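Main page Contents Random article Recent changes Help
Search Go Advanced search

Room tone (voice recording)

Last edited in December by Pierina Santoro

Room tone is the sound that a recording space makes when no one is speaking in it. In voice work, the term is used both for the sound itself and for the short recording of it which is kept together with the spoken material. Editors place this recording in the gaps between phrases, so that the listener does not hear the background disappear and return again.

The subject is treated in most courses for narrators and voice actors, often in the same lesson as microphone placement. In film sound the same expression is used, but the practice is older there and the recordings are usually made by a different person than the editor. In home voice recording, the performer and the editor are very often the same person.

Origin of the sound

No room is fully silent. Air moves through ventilation, electric devices hum, and some noise comes through walls, windows and floors. The microphone and the preamplifier add a noise of their own, which stays in the recording even in a very well treated booth. Room tone is the sum of all these sources as they are received at one position of the microphone.

For this reason the tone of a room changes when the microphone is moved, when the gain is changed, or when a door is left open. It changes also with the hour. A recording made at 7 in the morning may have a different low rumble from one made in the afternoon, when there is traffic on the street. Narrators who work on long audiobooks commonly record a new tone at the beginning of each session.

Recording method

The performer stays in the normal position and does not speak or move. The body absorbs a part of the sound, especially in a small booth, and a tone taken with the chair empty can be slightly brighter than the one behind the voice. Breathing should be slow and through the mouth, with the head turned a little away from the microphone.

The usual length is between thirty seconds and one minute. The training handbook of the Plescombe studio asks for ninety seconds, and explains that clothes, swallowing and small knocks will make a good part of it useless. Some teachers ask students to record the tone before the first line and also after the last one — the two are then compared, and a difference shows that something in the room was changed during the session.

Group sessions and meeting rooms

Not all voice material is recorded in a booth. Table reads, panel discussions and corporate narration with several speakers are often recorded in ordinary meeting rooms, where the background is louder and the surfaces are hard. A large table reflects the voice back to the microphone and can give it a hollow color. A cloth or a thick blanket under the stands reduces this effect, but the ventilation remains, and in many buildings it cannot be switched off from inside the room. 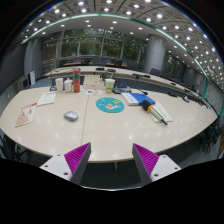
A conference room table with a glossy surface and a curved front edge.

In such rooms it is recommended to take a separate tone for each microphone in use. The tone from one microphone does not fit well under another, even when both are the same model. Telephones should be taken out of the room, and laptops placed on the floor or behind a screen if their fans can be heard.

Use in editing

The editor selects a clean part of the tone, normally a few seconds long, and pastes it over coughs, page turns and mouth clicks. If the same short piece is repeated many times, the ear begins to notice a pattern. To avoid this, editors take pieces from different places of the recording, or reverse some of them. A short crossfade at each side is enough to hide the join.

Digital silence, meaning samples with the value of zero, is generally not accepted between spoken phrases. It produces a sudden hole, which is very clear in headphones. Publishers of audiobooks usually ask for room tone at the start and the end of each file as well.

Room tone also serves as a noise profile for reduction software. The program learns the character of the background and subtracts it from the voice. When it is applied too strongly, it leaves a watery or metallic sound on the ends of words. Many editors prefer a small amount of steady noise to these artifacts.

Listener tests

A small test was made at the Prellville school of narration, with 146 listeners. They heard one chapter in two versions, one edited with room tone and one with digital silence, and were asked which was more comfortable. The version with room tone was chosen by a clear majority of those who listened in headphones. Among those who listened through a loudspeaker in the kitchen or in the car, the preference was much weaker. The test was criticized because the chapter was read by only one narrator, in a booth with more noise than is common.

Archives of room tone

Several production houses keep their tones after a project is finished, so that corrections can be recorded months later and still be matched. The Parisi archive, begun as the private collection of one dialog editor, holds almost 997 recordings, sorted by room, microphone and season. Wirkolent, a cataloging program made for this kind of library, stores the gain setting and the distance from the mouth together with each file. Without these two notes an old tone is difficult to use again.

Terminology

The words "ambience" and "atmosphere" are sometimes used with the same meaning, but in most studios they refer to a fuller sound, for example a café or a forest, which is added on purpose. "Noise floor" is a measured level and is given in decibels. Room tone can be said to have a noise floor, while the opposite is not correct. In some countries the performers call it simply "the silence", and a director may ask for "one minute of silence" when a tone is wanted.

See also: Noise floor, Pickup session, Punch and roll recording, Dialog editing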